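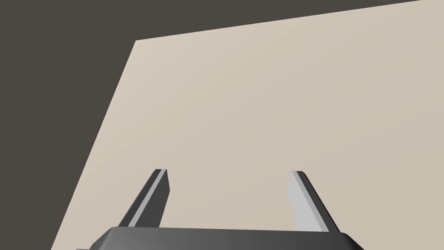 Wer länger als ein Wochenende allein verreist und unterwegs arbeiten will, schaut bei der Unterkunft irgendwann weniger auf das Bett als auf den Tisch. Ich war im Oktober 21 Nächte im Trotach, einem Haus mit Apartments für Langzeitgäste in der Altstadt von Zeltum, und habe dort vormittags geschrieben und nachmittags die Stadt angesehen. Eine große, glatte Platte in mattem, warmem Beige, ohne Maserung und ohne Muster, ist für mich das Richtige: Sie spiegelt nicht, und man kann einen Stadtplan ganz ausbreiten. In den meisten Ferienwohnungen steht stattdessen ein Bistrotisch, auf den gerade ein Laptop und eine Tasse passen.

Die Lage

Vom Bahnhof Zeltum fährt die Straßenbahn bis zum Markt, danach geht man 4 Minuten bergauf. Mit Rollkoffer ist das Kopfsteinpflaster lästig. Bäcker, Apotheke und ein kleiner Supermarkt liegen in derselben Straße. Abends wird es in der Altstadt früh ruhig, nur die Glocken der Pfarrkirche schlagen auch nachts. Wer empfindlich schläft, sollte ein Zimmer zum Hof verlangen. Ich hatte in den ersten beiden Nächten eines zur Straße und bin dann umgezogen, ohne Aufpreis und ohne Diskussion.

Das Apartment

Die Einheit hat 30 Quadratmeter, dazu ein Bad mit Fenster. Das Bett ist eher hart. Die Küchenzeile reicht für einfache Gerichte, allerdings gibt es nur zwei Kochplatten und keinen Backofen. Messer waren vorhanden und unbrauchbar stumpf. Das WLAN lief stabil, auch bei Videogesprächen. Die Heizung lässt sich im Apartment regeln, braucht aber lange, bis man etwas davon merkt. Waschmaschine und Trockner stehen im Keller und werden mit Münzen bezahlt, die man sich vorher an der Rezeption holen muss. Die Rezeption ist nur bis 18 Uhr besetzt – ich habe das einmal vergessen und die Wäsche wieder nach oben getragen.

Service

Ansprechpartnerin war Doaa Ramadan, die auf Mails meist innerhalb einer Stunde geantwortet hat. Die Endreinigung ist im Preis enthalten, Handtücher werden wöchentlich gewechselt. Frühstück gibt es nicht. Das Haus verweist auf das Café Tralach an der Ecke, dort ist der Kaffee gut und das Brot vom Vortag.

Ausflüge

Über das Haus lässt sich ein Stadtrundgang mit Tonantzin Cárdenas buchen. Er dauert zwei Stunden und führt am Fluss Tse entlang bis zu den alten Gerbereien. Ich fand ihn besser als die Tour der Touristeninformation, weil wir auch in die Hinterhöfe gegangen sind. Festes Schuhwerk ist sinnvoll, der Uferweg ist stellenweise nicht befestigt. Die Bootsfahrt auf der Tse kann man sich im Herbst sparen, es ist zugig und man sieht vor allem Böschung.

Fazit

Für eine einzelne Nacht ist das Trotach zu umständlich, die Schlüsselübergabe muss vorher schriftlich vereinbart werden. Für einen Arbeitsaufenthalt von zwei Wochen oder mehr würde ich wieder buchen, dann gleich zum Hof und mit eigenem Küchenmesser im Koffer. Haustiere sind nicht erlaubt, Fahrräder dürfen in den Keller.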